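The Wrist Joint

By January the build had outgrown the bench, and Gun-woo Cho moved it into the back half of the Lastton workshop, where there was an old sofa and enough floor to drive on.

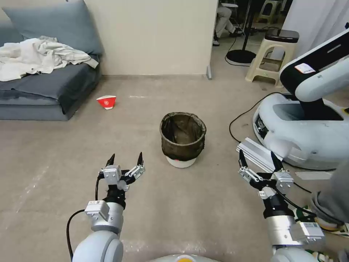
He had named the machine Seidel, after the street where he bought the first motor. It had two arms and a rounded white body, and its only job so far was to pick up a paper cup and drop it in a wastebasket. It had tried 239 times. Gun-woo wrote each try in a notebook, with a check or a dash, and there were 58 checks.

"Go again," said his sister Prernano, from her chair. That was not her real name. It was the name she had used on the Mernenix parts forum for years, and he had met half his friends through it, so he used it too.

He pressed the key. Seidel rolled forward, stopped, and lowered its left arm. The gripper closed a little to the side of the cup and pushed it over the floor.

He wrote a dash.

"It's the wrist," she said.

"It's the code."

"You said it was the code last month."

He had. He had rewritten the approach four times since then and the result had not changed. He got down on his knees and took hold of the gripper with the power off. It moved. It didn't move much, maybe the thickness of a coin, but the joint was supposed to be tight.

"How much did you spend on that bracket?" she asked.

"I made that bracket."

She didn't say anything to that. She got up and went to look for the small hex keys, which were in the coffee can, under the zip ties. The afternoon train went by behind the building and the window buzzed.

It took most of an hour to get the wrist apart. One of the screw holes had worn into an oval. He held it up to the lamp and looked through it, then passed it to her and she looked through it too.

"You could drill it bigger," she said.

"Then I'd need the bigger screw."

"We have the bigger screw."

They had a whole box of them, 1,000 to the box, bought by mistake the summer before. He drilled the hole, put in one of the screws, and tightened it until the joint had no play. Then he set the cup back down and sat on the floor against the wall with the notebook on his knee.

Seidel rolled forward and lowered its arm. The fingertips closed on the cup and lifted it, and the arm swung over the basket and stopped there. The gripper stayed shut.

"Is that a check?" she asked.

Gun-woo thought about it. He wrote a dash, and next to it, in small letters, he wrote "held it." Then he went to find out why it wouldn't let go.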